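4.2 Preparing the Letter Sorting Table

1. Cover the table with smooth brown paper.
2. Set out three round plates, spaced apart.
3. Scatter the foam letters near the center.

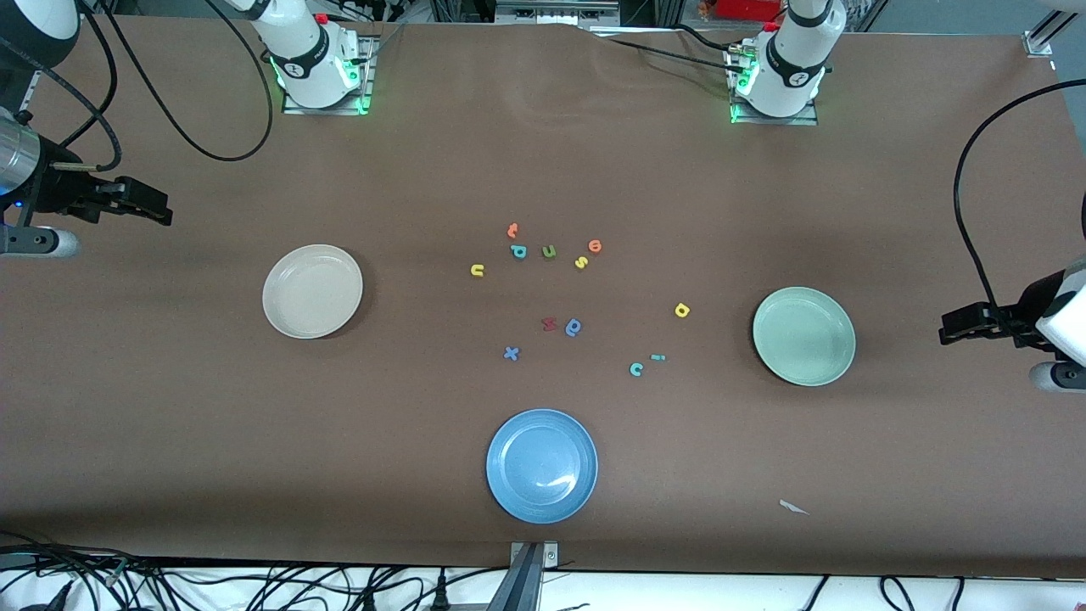
May the letters be washed before use?
Wash them by hand in lukewarm water and dry them for 60 minutes.

4. Turn any standing letter so that it lies flat – stacked letters must be separated.

CAUTION: Small parts. Keep away from young children. 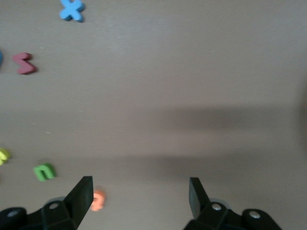
Figure 5. Foam letters on the work surface, with a green n.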